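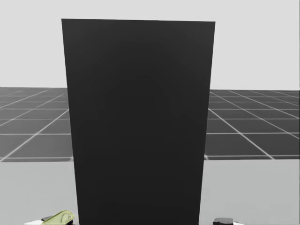
Reading a Floor Plan: Notes for Session 4
Plornarden Evening School, Home Planning Course

These notes go with the fourth session. Bring a ruler, a soft pencil and the plan you were given last time. If you missed last time, there are spare copies in the tray by the door.

1. Scale

A floor plan is a drawing of a home as if the roof had been lifted off and you were looking straight down. Everything on it is smaller than in life by the same amount. That amount is the scale, and it should be written near the title, usually at the bottom right of the sheet.

On most plans used in this course, a quarter inch on paper stands for one foot in the building. A wall that measures two inches on the sheet is therefore 8 feet long. Practice this until you can do it without writing anything down.

Check the scale before you measure. Plans that have been copied or printed from a computer are often shrunk to fit the page, and then the written scale is wrong. If the plan has a scale bar, trust the bar, which shrinks along with the drawing. If it has no bar, find one dimension that is written in numbers and compare it with your ruler.

2. Lines

Thick solid lines are walls that the drawing cuts through. Thin solid lines are things below the cut, such as counters, steps and the edges of a tub. The cut is normally taken at 4 feet above the floor, so a low wall will appear as a thin line even though it is a wall.

Dashed lines are things overhead. Upper cabinets, beams and the edge of a loft are all drawn this way. Students often take a dashed line for something on the floor and leave no room for it. The reverse mistake is worse: someone plans a tall bookcase under a dashed line and finds that it hits a beam.

3. Doors and windows

A door is a gap in the wall with a straight line for the door itself and a curved line for its swing. Always look at the curve. It tells you which floor area has to stay clear, and it shows whether two doors will hit each other when both are open.

Sliding doors are two thin lines side by side. Pocket doors are drawn with part of the door inside the wall. You can't put a light switch or a deep screw in that part of the wall, so mark it on your copy.

Windows are shown as two or three thin lines across a gap. The plan gives the width. It doesn't tell you how high the sill is -- for that you need the elevation, covered in the next session.

4. Furniture

Furniture printed on a sales plan should be treated with caution. The beds and sofas are sometimes drawn small so that rooms look larger. In the Brulton plan, which we will use in class, the bed in the back bedroom is drawn 60 inches long. An adult would hang off the end.

Draw your own pieces instead. Measure the real item, cut a paper shape at the same scale as the plan, and move it around the sheet. Label each shape as you cut it, or you will have a pile of gray rectangles and no idea which is the desk.

Leave space to use the furniture as well as space for it to stand in. A dresser needs room for the drawers and for the person in front of them. A dining chair needs room to be pushed back. Main walkways should be at least 36 inches wide.

5. Worked exercise

Use the Brulton plan, ground floor.

a) Find the scale bar and check it against the written width of the front room.
b) Mark every dashed line in pencil and write what it stands for.
c) Shade the swing of each door. There is one place where two swings overlap. Suggest a change.
d) The pantry is 19 square feet. Work out its length, given that it is 4 feet wide. Round to the nearest inch.
e) Place a table for six in the kitchen with clear space on all sides.

For part (d), divide first and convert the leftover part of a foot to inches. The answer is 4 feet 9 inches. Part (c) has more than one good answer, and we will compare them in class.

6. For next time

Make a rough plan of one room in your own home. Measure along the floor, then measure the same wall again at waist height. In older homes the two numbers may differ by an inch or more. Write both down. We start on elevations, and you will need your window heights too.

Comments

I used the written scale on my printout and everything came out too small. Read section 1 again and found why.

Is 36 inches all right for a hallway with a stroller in it? Ours is a double.

Could you post the Brulton plan as a larger file? The dashed lines are hard to see on my copy.

Related
Session 3: Measuring a Room
Session 5: Elevations and Sections
Stairs: Rise, Run and Headroom
Kitchen Layouts for Small Homes

This site uses cookies to remember your settings. Accept | Manage choices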